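Towel folding demos: throw out the messy ones or keep them?

Asked by Rami Twal

Hi all, I'm fairly new to this, so please bear with me. I've been teleoperating a two-armed robot to gather examples for a towel folding policy, and I have 156 episodes so far. The towel is light blue, the table is cream, and I start with the right gripper holding the towel and the left one open.
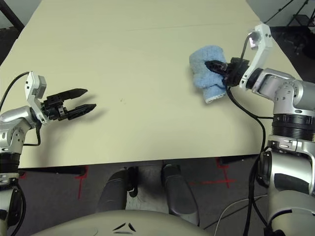

My trouble is that I fumble a lot. In plenty of episodes I miss the corner and have to go back for it, sometimes twice. Do I delete those? I'd hate to lose a whole Wednesday of work!

2 answers

Jytte Mogensen
Oh, please don't delete them! I did exactly that on my first set and ended up with a policy that froze whenever it missed a grasp, poor thing. Keep any episode where you recover and finish the fold, and tag it. I'd only drop the ones where you gave up. And do vary how the towel starts out, some bunched up, some nearly flat, nearer and farther from you. 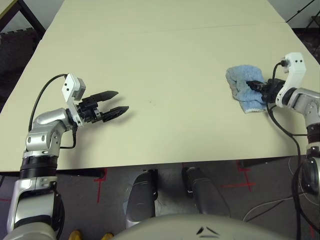
I change the start every 5 episodes, otherwise my hands get lazy and every demo comes out the same.

Nigel Horrocks
Get more towels. One color won't generalize.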